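Moving the household ledger off the spreadsheet

Posted 2022-07-29

The spreadsheet had 3,404 rows when I exported it, covering every payment in or out of our accounts since we moved into the apartment. It still opened. It took a while, and any edit to the category column set off a recalculation long enough to make coffee in. I had put off replacing it for two years.

The replacement is plain text files under version control, one per calendar year, double entry, with a short script that produces the monthly totals. The format is the one Igor Mikuš uses for his own books. He sent me his template and a warning about transfer transactions, which I ignored and then had to go back and read.
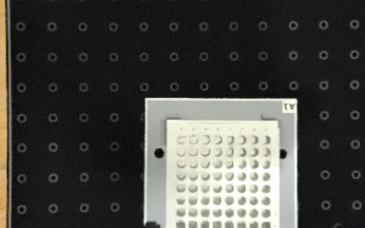 Filed under: Bookkeeping, Plain text

Transfers were the main problem. In the spreadsheet, moving money from checking to savings was two rows, one negative and one positive, usually dated a day or two apart. In double entry it is one transaction with two legs. The import script has to find both rows and merge them. Matching on amount alone gave false pairs, mostly on round numbers. Matching on amount plus a window of seven days got nearly all of them, and I fixed the remainder by hand over two evenings.

The second problem was payees. Our bank changed its statement format at some point, and the same grocery store appears under several spellings, some with a terminal number attached. I ended up with 494 distinct payee strings. A lookup table of patterns now maps them to clean names. It is tedious to write and only has to be written once.

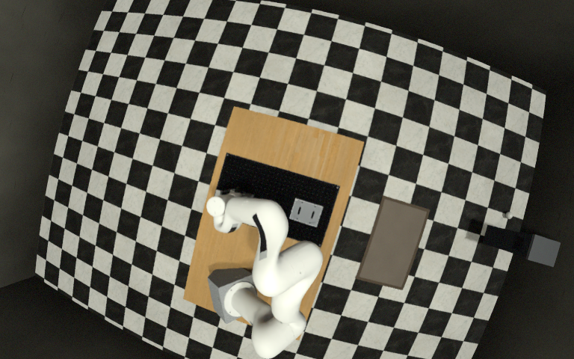

Refunds I left as negative expenses in the original category. Ľubica Kratochvíl argued for a separate income account, on the grounds that it keeps gross spending visible. She has a point if you care about gross spending. I want to know what a category cost us for the year, so a returned jacket should reduce clothing.

Rounding caused one discrepancy I could not explain for a week. The old sheet stored shared bills as a formula (total divided by two) and displayed the result to the cent. The export wrote the displayed value. Odd totals therefore lost or gained a cent per bill, and the closing balance drifted. The fix was to export the full bill and let the script assign the extra cent to me. 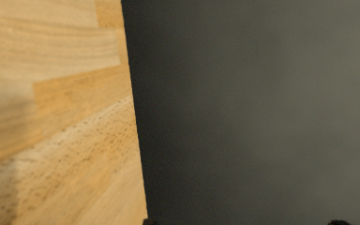

Balance assertions are the feature I would have paid for. On the first of each month I enter the figure from the bank statement, and the script refuses to run if the ledger disagrees. In the spreadsheet an error from March could sit there until tax time.

Still open: the brokerage account, which needs lots and cost basis, and the cash envelope, which I may stop tracking. The July file balances.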